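# Purnstead Rooms: carpet questions

We let out a ground-floor room by the day, and the room has a carpet. You would not think a carpet could fill an inbox, but here we are.
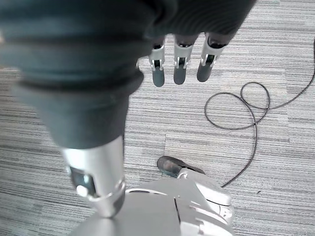 **Is it grey or is it blue?**
Grey, with stripes. Ghazal Kazemi once had a bride insist it was blue over the phone. It was grey when she arrived as well.

**Which way should chairs face?**
Whichever way you like. Lining them up with the stripes is allowed, and some hirers find it hard to stop.

**Can I bring food in?**
Yes, if it's the sort you can pick up again. Beetroot, curry and red wine stay in the kitchen. We charge £53 for a stain that needs the machine and £74 for one that needs Pranab Karunaratne.

**What do I do if I spill something?**
Blot it with a plain white cloth from the cupboard under the sink. Don't rub. Don't add salt, soda water or anything your aunt swears by. Then tell us, as we will find it anyway.

**May I tape things down?**
Cables, yes, with the cloth tape from the office. Parcel tape leaves a gummy line that collects fluff until May.

**Do we have to take our shoes off?**
No, but please use the mat. It cost more than you'd think and looks lonely.

**Do I need to vacuum before I leave?**
A quick once-over will do. The vacuum lives behind the door and the flex is shorter than the room, so plan your route.

**Can I buy the same carpet?**
Sadly not. It was the end of a line.

*Page last updated 9 June 2018*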